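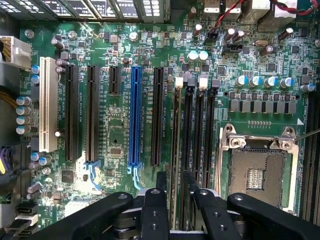
Green motherboard with its expansion slots, mounted in the case.

Does a memory have to match what I originally thought?

Posted in: Philosophy of Mind > Memory and Knowledge

I'm in a reading group working through a book on memory and I'm stuck on one point. The author, Theodorakopoulos, says that when you remember a proposition, what you remember now has to have the same content as what you believed back then. That sounded fine to me until I tried it on my own case.

In September I stayed for a week in Ivthorpe. At the time I thought, "The landlady is annoyed with me." I never thought about it in any other words. Now I say, "I remember that the landlady was annoyed with me." The tense is different, so the thought is different. On top of that I now know her name is Mrs. Ostov, and I would say "I remember that Mrs. Ostov was annoyed with me." I didn't know her name then, so I couldn't have thought that.

Is the second one still a memory? Or is it a memory plus something I learned later? My group split on this and we ran out of time. Please keep it simple, I only have 2 semesters of philosophy.

- Panya Intarasuk

Xiaoyan Jiang

You have two different changes in there and I would take them one at a time.

The tense change is harmless on most views. If you believed "she is annoyed" on a certain day, then the only way to hold on to that same belief later is to put it in the past tense. If you kept saying "she is annoyed" you would be saying something about today, and that would be a new claim. So a theory that demands the same content has to allow for some adjustment in the wording just to keep the content the same. I would be surprised if Theodorakopoulos denies this. Check whether the book separates the sentence from what the sentence says.

The name is harder. What you stored was a thought about a woman under the description "the landlady." Later you learned that the landlady is Mrs. Ostov. Putting those together gives you "Mrs. Ostov was annoyed with me," and you know that partly by memory and partly by inference. In ordinary talk we call the whole thing remembering and no one objects. If you want to be strict, the part that memory gives you is the landlady thought, and the rest is a conclusion you drew.

One test that I find useful: ask what you would have to give up if the later information were wrong. Suppose you mixed up the names and Mrs. Ostov is the woman next door. You would withdraw "I remember that Mrs. Ostov was annoyed." You would not withdraw "I remember that the landlady was annoyed." That suggests the name was never carried by the memory itself.

There are people who will tell you that the test proves too much - if you think names refer directly to a person, then "the landlady" (used to pick out that one woman) and "Mrs. Ostov" might come to the same content after all. I don't agree, but it is a respectable view and your group may want to spend a meeting on it. 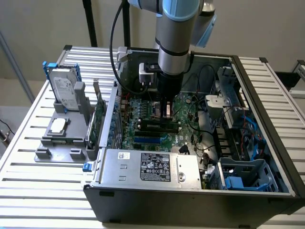
Can I remember something I never believed at the time?

It depends on the account. If remembering a fact means keeping a belief, then you must have believed it at the time. Other accounts only ask that you took in the information. Someone may hear a clock strike 4 while reading, pay no attention, and later report correctly that it struck 4. On the looser accounts that person remembers, even though no belief was formed when the clock struck.

Zisetti

I think you are all overthinking it. Memory changes every time you use it, everyone knows that. If it's close enough then it's a memory. If I say the dinner was at 7 and it was at 7:15 I still remember the dinner.

Edit: ok, I see the question was about remembering THAT something happened and my dinner example is more about remembering the event. I still think close enough is the right standard. You'd have to say how close though, and I don't have a rule for that.

Related in Memory and Knowledge

Is remembering always a kind of knowing?
Can a false memory be justified?
Difference between remembering an event and remembering a fact
Does forgetting your evidence mean you lose the knowledge?
Testimony and memory: do both only pass knowledge along?

We use cookies to keep you signed in and to count visits. By continuing to use this site you accept our cookie policy.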